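How to sort and clear a drawer of small packets

Most homes have one drawer where small packets end up: spare screws, picture hooks, fuses, seed packets, the bits left over from flat-pack furniture. The method below takes one evening and needs nothing you would have to buy specially. It was first written for the Duston flats, where the kitchen drawers are narrow, but it works for any drawer.

What you need

A clear table or worktop
A damp cloth and a dry one
A shallow box or tray that fits the drawer
A marker pen and a roll of paper labels
A bin bag

Step 1. Empty the drawer completely

Take everything out and put it on the floor or on a chair, leaving the worktop free. Wipe the inside of the drawer and leave it open to dry. Check the back corners for loose screws.

Step 2. Go through the packets one at a time

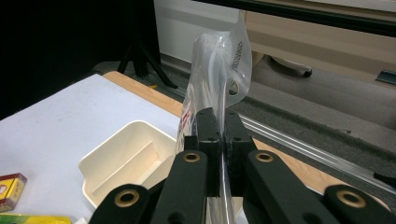

Pick up each packet and decide on it before you touch the next. Keep it if you know what it is for, and put it in the bin bag if you don't. Packets from hardware shops are usually easy to store. A clear plastic bag with a round hanging hole in the flap can go on a hook inside a cupboard door, which saves the drawer for things that won't hang. If the small print is too creased to read, write the contents on a paper label and stick it on the front. Opened bags should be folded over twice and taped - a clothes peg will do for now.

Instructions go in a folder, not in the drawer. Fold them once and write the name of the item on the outside.

Step 3. Clear the surface before you sort

Move the packets you are keeping into a bowl. Wipe the worktop, dry it and leave it bare for a minute or two while you find the tray. Small washers are very hard to spot on a patterned top, so use a plain one or put down a sheet of paper.
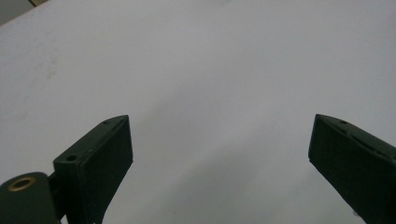

A plain, pale surface with nothing lying on it.

Step 4. Group and put away

Tip out the bowl and make groups by use: hanging pictures, electrical, plumbing, garden. Stand the packets upright in the tray with the labels facing you. A tray 8 cm deep suits most bags. The Sikalik drawer tray is 300 mm long and fits our drawers with a little room at the end - measure yours first.

Anything left over that belongs to no group goes in one bag marked "odd". Look through it again in June and throw out what you haven't used.

Last updated 1 April 2019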